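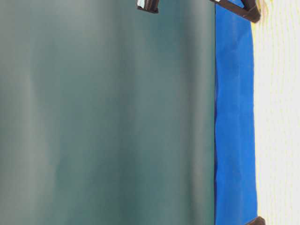 Haverford Sewing Room Opens Its Fabric Shelves to the Public

The sewing room on the upper floor of the old Lunik building in Haverford has started to lend and give away fabric to anyone in the town. Until now, only the members of the Tuesday-free evening group, called Urkia, could take cloth from the shelves.

The change was decided in spring, after a large donation from the family of a retired upholsterer. The donation came in 12 boxes and contained mostly plain cotton, curtain cloth and lining. Sorting it took the group until July.

"We had much more cloth than we could ever sew," said Paloma Quintanilla, who leads the group. "Some pieces are long enough for a pair of curtains. It is a pity when they lie folded for years."

Each piece was measured, ironed if it needed it, and given a paper label with the length and the type of cloth. There are now 312 labeled pieces on the shelves. They are arranged by color, and the small remnants are kept in a separate drawer near the window. Pieces with a stain or a weak place have a second label, so the visitor knows this before cutting.

Visitors can take up to 3 pieces in one visit. Remnants from the drawer are not counted. Nothing has to be paid, but people who take a large piece are asked to bring something back later, for example thread, buttons or zippers. Lining for coats and heavy cloth for bags are what people ask for the most, said Arlo Dunleavy, who wrote most of the labels.

The room has also two cutting tables and four sewing machines, which can be used during opening hours. Beginners can ask for help with threading the machine and with reading a pattern. Esperanza Kincaid will give a short course on hemming curtains by hand, and there are still places in it. Participants should bring their own scissors and the measurements of their window.

The fabric room is open in the afternoon from two to six, and in the first week of each month also in the morning. The entrance is from the courtyard, beside the Kovo bicycle shop. Donations of clean cloth longer than one yard are accepted at the same hours. Knitting wool is not accepted at the moment because the wool cupboard is full.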